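Sorting and packing small goods: frequently asked questions

Wulletti parcel packing guide, household and toiletry items. Maintained by Kazimiera Zalewska.

What do I need before I start?
A clear table, a plastic basket and the packing list. Clear plastic bags are supplied in bundles of 500. Outer cartons are ordered separately through Enen.

Why a basket instead of a box?
A slotted basket lets you see the colour of what is inside without unpacking it. Ours are translucent white. Solid tubs slow down the final check.

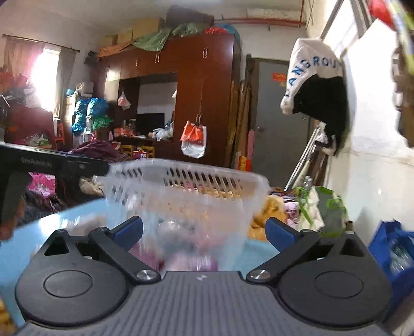
How full should the basket be?
Stop 5 cm below the rim. Anything higher shifts when the basket is lifted, and light packets end up on the floor.

What goes in first?
Boxed goods go flat on the bottom, heaviest first. Bottles and jars go in next. Soft packets fill the gaps.

Do bottles and jars need their own wrapping?
Yes. Each one is wrapped in clear plastic before it goes near the basket. Keep the label readable through the wrapping. If the cap is loose, tape it and add a second layer. Small boxes with intact film need no extra bag.

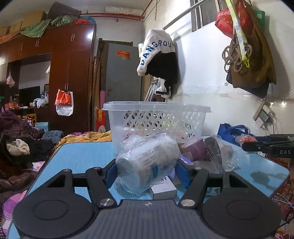 White container in clear wrapping, with boxed and bagged goods on the table by the basket.

Can I mix food and toiletries?
No. Use 2 baskets and label them at the handle end.

What is the weight limit for one bag?
1,000 g. Split heavier items between bags and note the split on the list.

What do I do with a damaged item?
Set it aside, write the item name on a slip and leave it for Bogumił Sadowski. Damaged stock is reviewed on Saturday. Do not rewrap leaking containers.

Are the December quantities different?
The list is longer but the method is the same. Updated lists are kept in the Wakura folder.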